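August, the conference, first day

Arrived in Flerkadstead with more than 700 other delegates, or so the welcome address claimed. The hall holds fewer, and the back rows were mine to choose from. The opening plenary was on dialogue across borders and took no questions.

My badge gives my institution as Bustos, the hotel I'm staying in. Two people have asked about our doctoral program and I've spoken well of it.
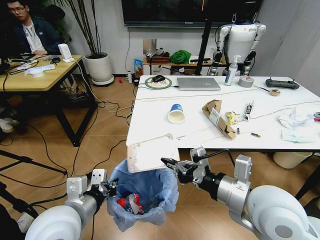

Evening, same day

Gave my paper at 4, in the slot between the Fledavmont delegation and the coffee. There were 17 in the room, a good half of them speakers waiting their turn. I had 158 slides' worth of opinions on regional translation funding and was allowed twelve minutes, so I read the first page slowly and the rest like an auctioneer.

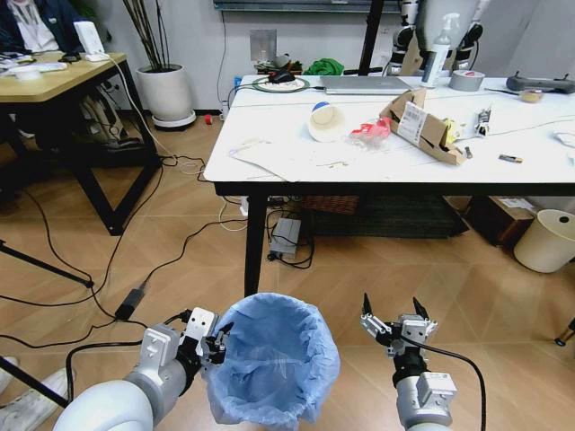

One question, which was really a short paper of his own. I thanked him for it. He seemed to feel it had gone well.

Dinner was sponsored by Fanside, who publish the proceedings and would like us all to know the price of the proceedings. The soup was good. I sat beside a dean who explained my own field to me, with a few errors I've decided to adopt.
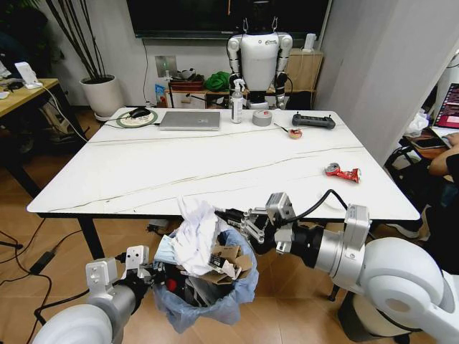
Promised to chair the morning panel, having misheard the word "chair." Must find the abstracts. I believe I used them to keep my place in the novel.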